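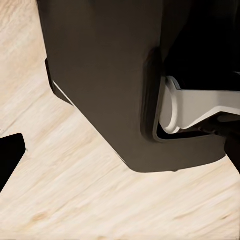
Page last changed: January, 4:10 p.m.

Furlow shares and the charging business

Furlow Motors closed its fiscal year with a higher share price and a lower operating margin. The gap between the two comes mostly from the charging unit, which the company bought from Buvar in 2014 and has carried as a separate segment ever since.

The segment now operates 61 fast-charging sites. Furlow books the full cost of grid connection in the year a site opens and spreads the cost of the chargers over their service life. A year with many openings will therefore show a weak margin even when the sites are well used. Readers comparing Furlow with Carrasco should note that Carrasco leases its sites and reports rent as a running cost, so the two margin lines do not measure the same thing. 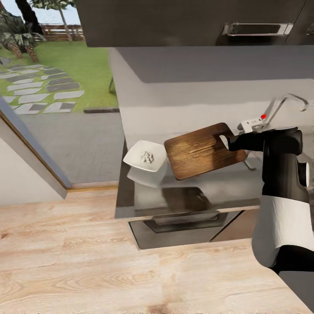

Guidance for the coming year assumes three new sites, all on the Tridbridge corridor. With so few openings, connection costs should fall sharply and the segment margin should rise without any change in the price per kilowatt-hour. We would not read that rise as growth. Energy sold per site is the better figure to follow, and Furlow prints it in the notes to the accounts, after the lease table.

Two items remain open. The supply contract for the older Buvar chargers is up for renewal, and the company has not said whether it will replace those units or keep buying parts. The utility serving Tridbridge has also asked for a higher demand charge, billed on the peak draw in each month. Sites with low traffic would be hit hardest, as one busy hour sets the bill for the whole month.

Our rating on the shares is unchanged at hold. The model will be updated when the segment notes are filed.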